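**Attic Ventilation and Summer Heat in a Single-Story House**
Yaw Alhassan, Building Systems II, final report

## 1. Question

Many older houses in Burkau have gable vents but nothing at the eaves. I wanted to know if adding soffit vents would lower the attic temperature enough to matter to the rooms below. The house I used has a floor area of 1000 square feet and a dark shingle roof. The owners planned to add the vents anyway, so I was able to measure before and after.

## 2. Method

I hung 2 temperature loggers in the attic, one near the ridge and one just above the insulation. A third sat on a shelf in the hallway. Each logger saved a reading every hour. After removing the readings from days when someone opened the hatch, I had 2663 left to work with.

The soffit vents were put in halfway through the test period. Before that, we pulled old insulation back from the eaves and stapled baffles between the rafters. Without the baffles the new vents would have opened straight into packed insulation.
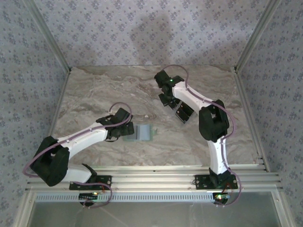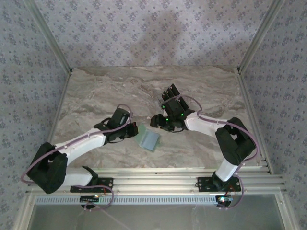
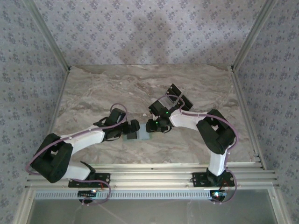

Outdoor temperatures came from a thermometer on the north side of the house. I only compared days with similar afternoon highs and little cloud. That left 63 days, fewer before the vents than after.

## 3. Results

The ridge logger showed the biggest change. Afternoon peaks were clearly lower once the vents were in, and the attic cooled off sooner in the evening. The logger above the insulation followed the same pattern but with a smaller drop.

The hallway hardly changed. The air conditioner ran on a thermostat the whole time, so this was expected. I should have recorded its run time and did not.

## 4. Problems

- The ridge logger slipped off its hook once and lay on a joist overnight. I dropped those readings.
- One baffle came loose and had to be stapled again.
- Wind was not measured.

## 5. Next steps

I would like to leave the loggers in place through December and check for moisture on the underside of the roof deck. The owners have agreed. A run-time meter on the air conditioner should go in before next summer's readings start.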